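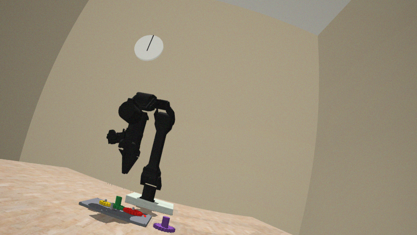
Staledham list, 7/9/22
Re: Camera choice for the gear board in sim

> We have the Skalitz controller going on the gear board and get decent numbers with one wide camera. Before we render a full set, is a second view worth the disk space? And did you stay with the two-finger gripper?

Yes on the gripper. We tried the Brerance fingers first, but the tips were too broad to get in between the parts, so we went back to the tapered ones. Same arm, same white base plate.

On cameras, we ran 400 episodes with each setup. With the wide lens alone the controller finished 302. Adding a steep view from higher up got us 17 more – not a lot, but most of the gain was on the purple part, the one that starts on the table and not on the gray board.

The steep view takes in the whole table with the gripper over the board, and there is a lot of bare wood in it. We crop before training.

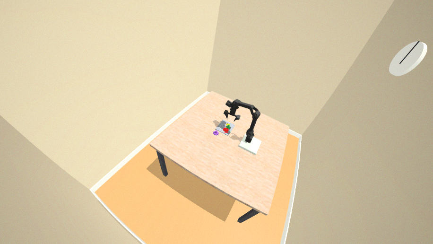
Settings we ended up with

Both cameras fixed for the whole run. We moved them a little between episodes at first and the Solheim loader mixed up the poses.
Gripper opens to 70 percent before each approach. Fully open, it bumped the neighboring gear.
Lens distortion left on for both views.

I can post the config files if anyone wants them. The render scripts need cleaning up first.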